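Losik releases revised dosing pump for granular and brine duty

Losik has released a revised version of its Dandutard dosing pump, a hydraulically driven diaphragm unit used on brine skids, softening plants and small food lines. The new version has a reworked suction valve and a two-piece diaphragm clamp. Mounting dimensions are unchanged, and existing base plates can be kept.

The suction valve now uses a wider seat with a guided ball. According to Lucyna Duda, product engineer at Losik, the earlier seat tended to hold undissolved grains at low stroke rates, and the pump lost prime on restart. The guided ball returns to the same position on each stroke and clears the seat faster.

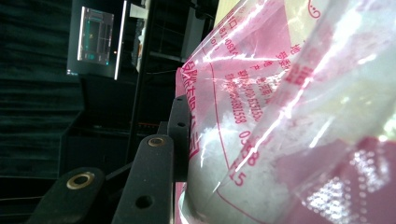

White granular material in a printed clear bag.

The hydraulic side has been simplified. The relief valve and the refill valve share one cartridge, which can be pulled from the front with the motor in place. Oil volume is lower than before, and the sight glass has moved to the drive end. Seal kits for the old cartridge will remain in stock at Bednarek, which handles spare parts for the series.
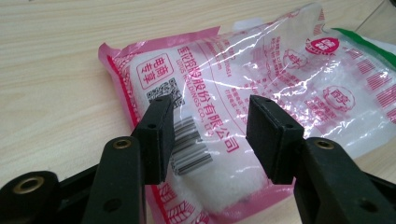
Feed quality remains the operator's responsibility. The pump is rated for saturated brine with fine solids carried over from the dissolving tank, and a strainer is still required upstream. Dry product in small retail packs, such as a clear bag with a crimped heat-seal edge and a red "电商专享" (e-commerce exclusive) stamp, is outside the scope of the dosing tables, which assume bulk supply of known grain size. Operators who fill by hand should run a dissolving test before setting the stroke length.

Husance has had 2 of the pumps on a test skid since May. Ryszard Tomaszewski, who runs the skid, reported steady discharge pressure and one diaphragm change, carried out as planned maintenance. Orders are open now, with delivery in 5 weeks for standard wetted parts.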